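Search this site... Go

Category: Workshops & Industry > Bench Assembly

Brarndale bench moves to one-tray layout for round boards

The electronics bench at Brarndale has changed the way parts are set out for its small valve controller, the unit sold under the Mirora name. Loose components now stay in yellow plastic trays at the sides of the table. The circuit board goes to a steel tray in the middle, on a sheet of plain white paper, and is checked there before anything is attached to it.

The change took effect in December. It replaces a layout in which boards and coils shared the same trays and were sorted by hand at the start of each batch. According to the bench notes, 1228 units were built under the old arrangement and 284 have been built under the new one. The order book for the current version stands at 1471 units.

The controller is a simple product. A round board carries the switching parts, and small solenoids are wired to it and seated in a housing made by Burker. Most of the faults recorded last year were not electrical. They were scratches on the underside of the board, bent leads, and coil wires that had been pulled while someone was lifting out a neighboring part. The notes put most of the pulled wires down to crowding, with wires from one coil passing under the body of the next.

Under the new rules, solenoids are laid flat in a shallow open tray in a single layer. Wires are left attached and are not bundled or tied. A coil with a kink close to the body is set aside for a pull test before use. Trays are filled only to the point where each part can be picked up without moving another, and a tray that has been carried across the shop is looked over again before work starts.

The paper in the steel tray has two jobs. It keeps the board off bare metal, and it shows up clipped leads, solder crumbs, and flakes of coating that would be hard to find on a polished surface. The sheet is cut slightly smaller than the tray floor so that it lies flat and does not ride up at the rounded corners. It is changed at the start of each batch, and sooner if it is marked or creased. Used sheets are folded inward and thrown out without being shaken.

Boards are lowered straight down onto the sheet and are not slid into position. Sliding was allowed in the first draft of the procedure and was dropped after a trial batch showed fine marks on the solder side. The check itself is brief. The face of the board is examined for lifted or missing parts, the edge is examined for chips, and the board is turned once for the underside. A board that fails goes back to the rework shelf with a paper tag. It does not return to the table until the next batch.

White tabletops were kept. A darker surface was tried for a week to cut down glare from the steel rim, but thin wires were harder to follow against it and the trial was stopped. Glare is now handled by moving the overhead lamp back toward the wall.

Mwakalinga, which supplies the trays, has delivered a second set in the same yellow for the afternoon shift. The steel trays are standard catering stock with a raised rim and no drain holes. Brarndale has asked for 4 spares to be held on the shelf so that one can be washed and dried fully while another is in use.

A revised work sheet covering tray filling, paper changes, and tagging is posted at the bench. The housing step is unchanged, and the Burker fit gauge remains in use at the final station. Fault counts for the new layout will be listed with the next batch report.

Filed under: circuit boards, solenoids, trays, bench layout

Share (4) | Comments (0)
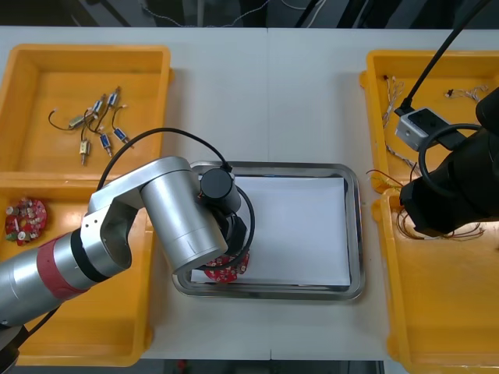 More in Workshops & Industry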